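The Pink Cup: A Gallery

Page added 8 February 2019

Yae Iwasaki bought a stack of plastic tumblers at Grandholm last winter, and one of them, the pink one, has ended up on more tables than the rest put together. It is a plain cup with straight, tapered sides and no handle. These pictures were all taken on the same white table. Click any picture for the larger size.

1. Right way up

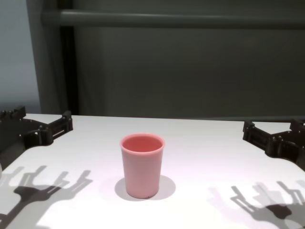
Most of the cups on this site are glass or enamel, and plastic gets less attention than it should. Yae's set came in several colors, and she gave four of them to Juniper Begay, who keeps hers for picnics. The pink one has no pattern or lettering, and the inside looks darker than the outside, more coral than salmon. The rim is thick and rounded. Hadiza Balogun asked whether it holds a full can of soda. We haven't tried it. It holds 283 milliliters of water when filled close to the top.

2. Upside down

A cup like this is wider at the mouth than at the base, so it sits well when turned over. I store mine this way on the shelf over the sink. It keeps the dust out, and the flat base is easy to wipe.
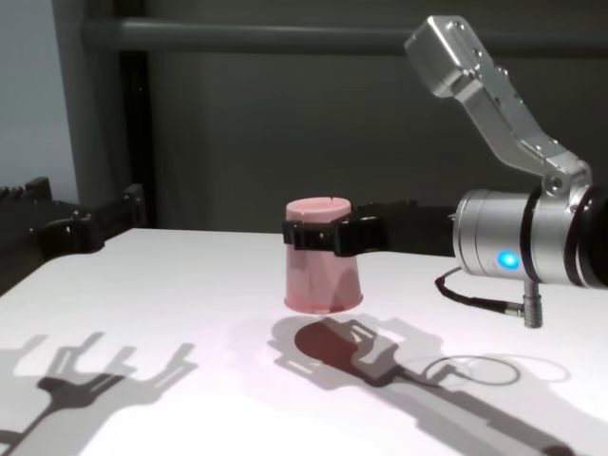
Pink cup turned over, base up, on the white tabletop.

Rok Hoxha wrote in to say that his older tumblers stick together when they are stacked. Run warm water over the outer one and twist. If that fails, leave the pair in the sink for a while and try again later.

3. On its side

The sideways view is the one to look at if you want to compare shapes. The walls run straight from mouth to base with no curve, and the color is solid all over.

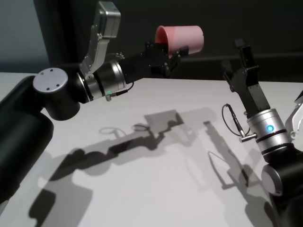

4. Color

Pink plastic changes a lot with the light. Under the kitchen lamp at my place it goes nearly orange, and by the window it is closer to a dusty rose. Orestis Athanasiadis has a Zokuletti cup in a similar shade and says the same of his.

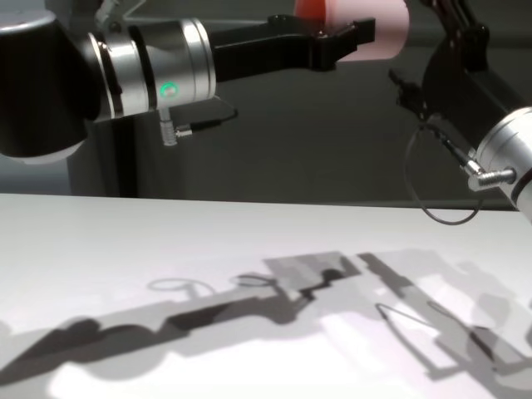
Pink with a patch of deeper red-orange along the top edge.

More cups from Yae's set will go up later in February. The enamel mugs are still on the Plarkden page.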